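Food Bloggers Should Pay for Their Own Dinner

By Rhodri Yorath
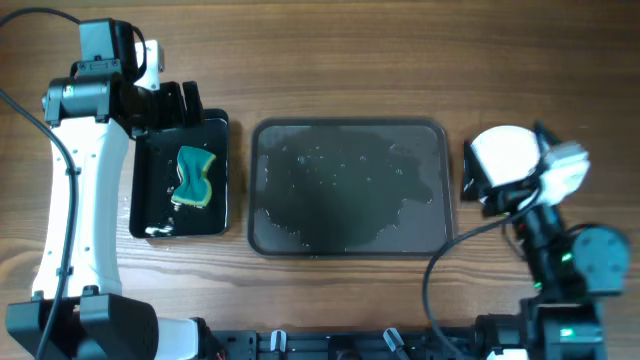 Can a food blogger take a free meal and still write a fair review? Very rarely, and the reader has no way to tell when it has happened.

I have written about restaurants in Drinineck for long enough to get the emails. They arrive most weeks, usually on a Saturday morning, and they all say much the same thing. A new place is opening, the owner loves my page, and would I like to come in with a guest at no charge. There is never a line asking for a good write-up. The person sending it doesn't need to ask.

I took some of those meals in my first year. I went to Brindiro when it opened on the Irkley road, had the tasting menu, and wrote a post that called the duck "deeply satisfying." The duck was fine. It was a bit dry at one end. I left that out, and I left out that the two of us waited a long time for dessert while the manager came over to chat. I had 240 readers then and I doubt the post sent anyone through the door. I still think about it, mostly when I walk past the place.

People who take comped meals say they disclose it, so what is the harm? I agree that disclosure is better than silence. But look at how it is done. The word "hosted" goes at the bottom, after the hashtags, on a screen most people have already scrolled past. My page now has 3,476 followers, which is small, and I asked them in February whether they knew what "hosted" meant in a food post. A good number thought it meant the blogger had organized a dinner.

There is also the problem of what gets ordered. Someone eating free gets the dishes the kitchen wants to show. The kitchen knows who is at the table. You and I will go on a weeknight, order the chicken, and get whoever is on the line that night. A review of the first meal tells us very little about the second.

The other argument I hear is about money, and I take it more seriously. Most people who do this are young and many are students. Eating out is expensive. If only those who can pay are allowed to review, then the reviews will come from people with good salaries, and they will cover the restaurants those people like. That would be a loss.

My answer is to review cheaper food. The most read post I have ever written was on Hollis, a lunch counter where a bowl of soup and a roll costs $8. I went four times over a month and paid each time. The soup was too salty on the second visit and I said so. The owner was not pleased with me, but she didn't ask me to change it, and she had no reason to think she could. That post has had more than 1,000 comments, a lot of them arguing about the roll.

I don't think bloggers who accept meals are dishonest people. Most of them like food and like being asked. I did too. But a restaurant that wants to advertise can buy an ad, and everyone will know what it is. If a blogger wants to be part of that, the label should go in the first line, in plain words: "The restaurant gave me this meal."

I turn the invitations down now. I send a short reply, thank them, and say I'll come in on my own at some point - and in most cases I do.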